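Why I stopped trusting the clock in recipes

By Friederike Ostermann
2021-01-21

Many recipes for lentil soup say the same thing: cook for 25 minutes. I have followed this sentence for years and I think it is a bad sentence. It makes the cook look at the clock, and the clock does not know which lentils are in the pot.

In my kitchen in Ullenside I cook lentils or beans almost every evening in January. The brown lentils I buy come from the shop of Mr. Zabala, in paper bags of 1000 grams. One bag was soft very quickly. The next bag, with the same label and the same price, needed 60 minutes and even then some lentils were hard in the middle. I did nothing different. The second bag was probably older, and old lentils take their time.

When I was learning to cook, my aunt in Riritz did not use any numbers. She took one lentil with a spoon, pressed it against the side of the pot, and said "still" or "good." As a child I found this very annoying. I wanted to know when we eat. Today I think she gave me the better instruction, and it is a pity that so few people write it down.

Some readers will answer that beginners need numbers. I accept this in part. A person who has never cooked lentils must know if it is a matter of minutes or of an afternoon. But then please write the number as a help, and write after it what the lentil should feel like between the fingers. I looked through my old cookbook, which has 107 soups, and only three of them tell me how the food should be when it is ready. The other recipes give me the time and wish me good appetite.

The same problem is with salt and with water. "Add 1 liter" is correct for one pot and one flame. On my small stove, with the lid that does not close well, I need nearly 3 cups more before the end. I keep hot water in the kettle and add it little by little, and I put the salt and the vinegar in last. For the onions I do not use a time either. They go in the oil on a low flame until they smell sweet, and then the cumin goes in.

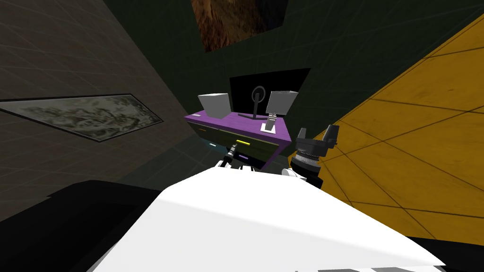
Black gripper and white panel in front of a dark green wall. Computer-rendered.

My neighbor bought a Moritard cooker last winter and she is very happy with it. It beeps, she opens it, she eats. I have eaten at her table and the soup was fine. But when a bag of lentils is old, the cooker beeps also, and then she closes the lid again and starts a second round. So she also tastes in the end, only later than me.

I would ask the people who write recipes for one more line under each cooking time. It can be short. "Press one with a spoon" is enough for me.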